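Stiment Collector's Edition: The Complete Huanca Saga

The Huanca Saga was first broadcast in a heavily shortened form, and for many years the only licensed version available to home viewers was the Drarkia set, which retained those cuts. The new edition from Stiment restores the series in full, with a new English dub, the original audio track, and revised subtitles. This review considers the edition on its merits as a purchase, including for viewers who already own the earlier discs.

The restored footage amounts to 205 minutes. Much of it belongs to the harbor episodes, where the shortened version removed entire conversations and left several departures unexplained. The new dub is competent throughout. Line readings in the first 4 episodes are stiff, but the cast settles well before the trial storyline begins. Subtitles are accurate and easy to read, although songs are translated only on their first appearance. 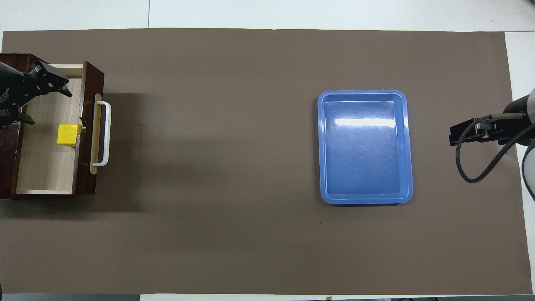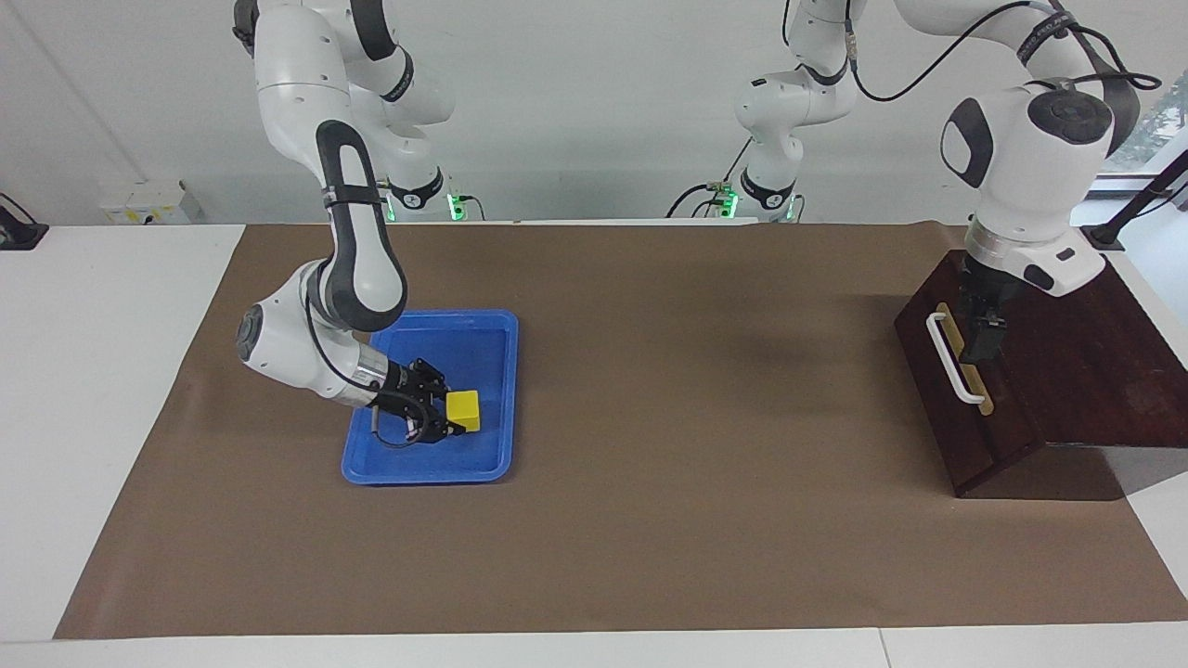
A small yellow block appears in both views: inside the open drawer in the first, on the floor of the blue tray in the second.

Picture quality is less consistent. Colors are stronger than on the Drarkia discs and the opening titles are sharp, but noise reduction has been applied too heavily to night scenes, and fine line work suffers as a result. Viewers with a large screen will notice this most. The original audio is clean, with no loss of dialogue.

The accompanying art book, printed by Stundcombe, runs to 431 pages and contains background paintings, character sheets, and a full episode guide. The binding is sound. An index would have been welcome.

The edition is recommended to new viewers without reservation. Owners of the Drarkia set should weigh the restored material against the treatment of the darker scenes; those interested chiefly in the art book may prefer to wait for the separate printing, scheduled for June.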